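Robots, cables and a very full parking lot

What a turnout! When we opened registration for the Lovadeo open house we set out 80 chairs and thought we were being bold. By mid-afternoon 200 of you had come through the doors, and the coffee was gone long before the last demo.

The hall was split between the Burketti palletizing line (loud, fast, and a big hit with the kids) and a much quieter corner where Zeleke was showing two-arm cable handling. I expected to spend five minutes there and stayed for most of an hour. Cables are miserable things for a robot — they droop, they twist, and they never hang the same way twice — so watching a pair of arms work with one up close was a real treat.

Two arms over the white table, with the cable on the left one:

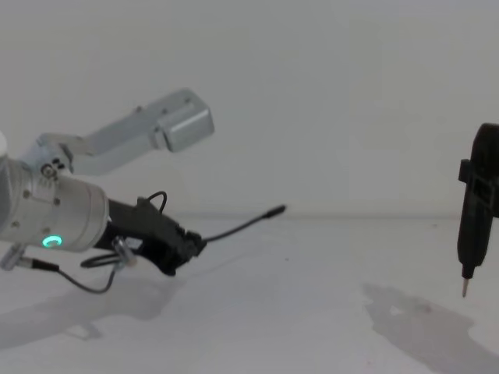
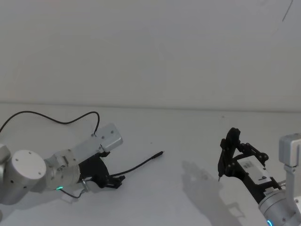 The questions afterward were terrific. Several people from small repair shops wanted to know how long it takes to teach a new job, and the team was refreshingly open about what still goes wrong and how often they have to start over. I wish every demo came with that kind of talk!

Rinach hosts the next visit in November, and it's a smaller space, so we have to stop at 70 places. Reply to this newsletter to get on the list, and please tell us if you need a ride from the station. Closed shoes only on the shop floor.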